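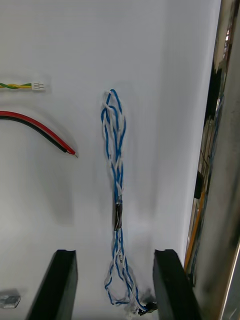

部品好きのみなさん、待ってた話がようやく動きました! 中古の電子部品を扱うTukusが、配線ハーネスとソレノイドの仕分けを終えて、店の奥にある共同工房Wavelの棚で貸し出しと譲渡を始めるそうです。受け付けは2022年6月7日から。前々から「あの箱の山、いつ出てくるの」と何度も聞いていた身としては、もう書かずにいられません。

読了時間:2分

ざっと経緯を。2月にIbrahimという小さな券売機の修理会社が店じまいをして、倉庫に残っていた保守部品をまるごとTukusが引き取りました。その数、帳簿の上で2,572点を超えるというから、そりゃ時間もかかりますよね。箱のふたに中身が書いてあるものもあれば、何も書いてないものもあり、ハーネスなんて団子状態で届いた箱がいくつもあったとか。私も引き取り直後にちらっと見せてもらったんですが、正直、そっとふたを閉めたくなる光景でした(手伝いますと言いかけて、やめました。すみません)。

そのうち、今回棚に並ぶのは682点。ケーブル類が大半で、あとはソレノイドと、細々したコネクタつきのリード線です。残りはまだ倉庫にあって、出てくる順番は決まっていないとのこと。センサー類を待っている人は、もうしばらく我慢してください。私も待っています。

仕分けの作業台をのぞかせてもらったら、これがなかなか見ごたえがあるんです。白い台の上に線材が置いてあって、緑と黄色をきっちり撚り合わせたものの先に、白くて小さな2ピンのコネクタがついている。赤と黒が横に並んだ平たい線は、先っぽの被覆がなくて銅がのぞいている。青と白の撚り線は、途中がふわっとほどけて、また細くまとまっていく。同じ「電線」でくくられるものが、並ぶとこんなに違うのかと。普段は筐体の中に隠れているものだから、よけいに面白く感じるのかもしれません。

分け方も聞いてきました。最初は用途別にしようとしたらしいんですが、元の機械がもうないので、何に使っていたか分からない線が多すぎて断念。次に長さで分けてみたら、今度は同じ系統のハーネスがあちこちの箱に散らばってしまって、これもだめ。結局、線の色とコネクタの形で大きく分けて、長さは札に書くだけ、というところに落ち着いたそうです。最初からそうすればよかったのでは……と口に出したら、Ebuka Osagieさんにじっとりした目で見られました。やってみないと分からないんですよ、とのこと。はい、そうだと思います。

色で分けるというのは、乱暴に聞こえるけれど、探す側にはありがたいです。うちの古いプリンターを直したときなんて、型番を調べるより先に「この色の組み合わせの線、どこかで見たぞ」という記憶のほうが頼りになりましたから。もちろん色だけ合わせてつなぐのは危ないので、ピンの並びとテスターでの確認は必ず自分でやってくださいね。店のほうでも、導通の確認までは済ませるけれど、元の配線図どおりかどうかの保証はしないと言っています。

それで、私がいちばん長居してしまったのがソレノイドの前です。電気を流すと芯棒がカシャッと動く、あの部品。鍵のロックとか、コインの振り分けとか、思いがけない場所で働いています。私は学生のころ、これで目覚まし時計に木琴を叩かせようとして、電源の容量が足りずに大失敗しました。音はしたんですよ、一回だけ。

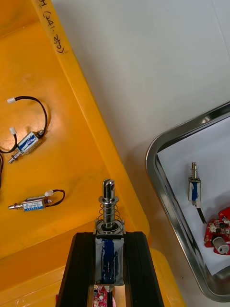 黄色いトレーに置いた小型ソレノイド。側面のラベルは青と白。

小さいものと大きいものでは、引っぱる力も、食う電流もだいぶ変わります。棚では大小をトレーごと分けて、定格の電圧が読めるものは札に書き写し、ラベルがかすれて読めないものは「要確認」の札をつけるそうです。この要確認トレーが、実は常連さんのお目当てになりそうな気がしていて。値段が安いんですよね。自分で抵抗を測って見当をつけられる人には、宝の山だと思います。測れない人は素直に札つきのほうをどうぞ。私は、その日の気分で決めます。

ひとつ覚えておいてほしいのは、ソレノイドを試すときの通電時間です。連続で使えるものと、短い時間しか流してはいけないものがあって、見た目ではまず区別がつきません。じわじわ熱くなって、気づいたときには指が「あちっ」となります。工房の試験台を使うときは、スイッチを入れっぱなしにせず、ちょんと押してすぐ離す。貼り紙にもするそうなので、読んでから触ってください。

利用の仕方も書いておきますね。Wavelの利用登録をしている人は、ひとり2点まで、2週間借りられます。気に入ったらそのまま買い取りもできて、値段は札に書いてある金額そのまま。登録していない人も購入だけならできます。借りた線を切ったり、被覆をむいたりした場合は買い取りになるので、そこは割り切ってください。コネクタを付け替えたいときは、切る前にカウンターでひと声かけると、同じ形のコネクタがついた別の線を探してくれるかもしれません(在庫しだいですが)。

それから、持ち込みも受け付けるそうです! 引き出しの奥で絡まっている線、ありますよね。うちにもあります。条件はゆるくて、焦げや割れがないことと、だいたいでいいのでどこから外したものか書いた紙を添えること。電池と、中身の入ったコンデンサの基板はお断りだそうです。持ち込みの箱はDetsideの二階、階段を上がって右側の部屋。以前は布団の回収に使っていた部屋なので、入口の案内がまだ布団のままになっていますが、そこで合っています。

しまい方の話も少し。長い線をくるくるときつく巻くと、根元に癖がついて、コネクタの付け根から傷みやすくなります。かといって何本もまとめて袋に放り込めば、次に開けたときにはもう団子です。Wavelでは、撚り線のハーネスはふたつきの浅いケースに寝かせて、ふたの側も使って間をあけて置く、というやり方を試しているところ。場所は食うんですが、取り出すときの楽さがまるで違います。引っぱったら隣のやつも全部ついてきた、というのがないんです。
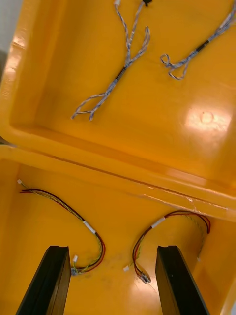
Titilayo Tijaniさんによると、ハーネスは束ねるより広げて置いたほうが、傷んだ線を見つけるのが早いそうだ。結束バンドで締めた束は見た目こそきれいでも、内側の線が切れかけているのに気づかないまま棚へ戻してしまうことがある、とも話していた。ほどけた端も、無理に撚り直さないで返してほしいとのこと。

なるほど、返すときにきれいに巻き直すのが礼儀だと思っていました。これからは、そのまま平らに置いて返します。端がばらけていても怒られないというのは、不器用な私には朗報です。

受け渡しはTukusのカウンターで、棚を見るだけなら登録も予約もいりません。在庫の一覧は紙のファイルが棚の横に置かれる予定で、ネットに載せるかどうかはまだ相談中とのこと。電話での取り置きは受けないそうなので、欲しい人は見に来てくださいね。コネクタの形を確かめたい人は、手元の線か、はっきり写した写真を持ってくると話が早いです。

ちなみに私は、緑と黄色の撚り線をすでに狙っています。使い道は、棚の前で考えます。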